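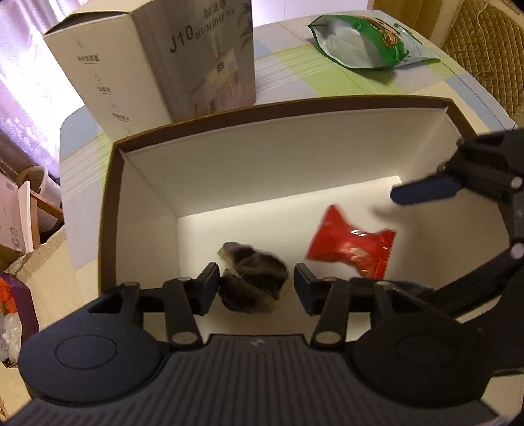
Looking After the Grippers: my project report for the Dastcombe handling cell

I joined this project in December, when Kane Trevaskis had already built the grippers and was thoroughly sick of them, so my part was everything that comes afterwards: setting them up, keeping them going, and fixing whatever I broke. Thu Khổng did the software side and I've left that to her report. Mine is the one with the grease in it.

What we've got

We have hand-held grippers that you carry to the work yourself, each with a pair of black linkage jaws, silver pivot pins and a dark blue rubber pad at each tip. The plan was to practise picking small, awkward, light things out of a shallow box, first with one gripper and then with two people's worth of reaching in at once. Crinkly packets turned out to be the worst. They slide, they squash, and if your pads aren't level they spin round and point at you!

Setting up

My first attempt at setting up took the whole afternoon. I did the left jaw, then the right jaw, then found I'd undone the left one (there's a knack to it that I hadn't got yet). Kane's notes said "square the pads", which was no help at all, so I rewrote that bit. What I do now is close the jaws very slowly on a strip of card and see which pad touches first. If one gets there early I slacken the linkage on that side, nudge it, nip it back up and try the card again. Four tries is normal for me. Felicidad Javier can do it in one, and she isn't smug about it, which is annoying in its own way.

After that I check the opening. We want both jaws to swing out by the same amount, and if they don't it's nearly always fluff in a pivot.

Looking after it

We settled on a clean after every 10 practice runs. I wipe the pads with a barely damp cloth, let them dry, and brush out round the pins with an old toothbrush. I started off putting oil on everything. Please don't do this. It crept down the links on to the rubber, and for the rest of that session nothing would stay gripped, and I spent ages blaming Thu's settings before I owned up. One tiny drop per pin, on the end of a cocktail stick, is loads.

The pads wear on the inside edge first. Ours were going shiny after three weeks, so I swapped them left to right, and that bought us a bit longer before we had to fit new ones.

The big repair

Halfway through, the right jaw on my gripper began to stick just before it closed. I took the linkage apart on a tea towel (8 bits, laid out in order) and found one pin very slightly bent. I'm fairly sure I did that when I dropped it at Benjie Dalisay's house. We fitted a spare, and it still stuck! I'd put one link back the wrong way round. Once that was turned it ran lovely and smooth, and I marked all the links with dots of paint so I can't do it again.

If I had longer

I'd like a proper stand to rest the grippers on between runs, as they spend too much time lying on their pads. I'd also start the maintenance log on the first day. Mine begins in the second week and the early pages are mostly guesswork. The spare pins are in the Sallano tin, and Mylene Manalastas has the key to the cupboard.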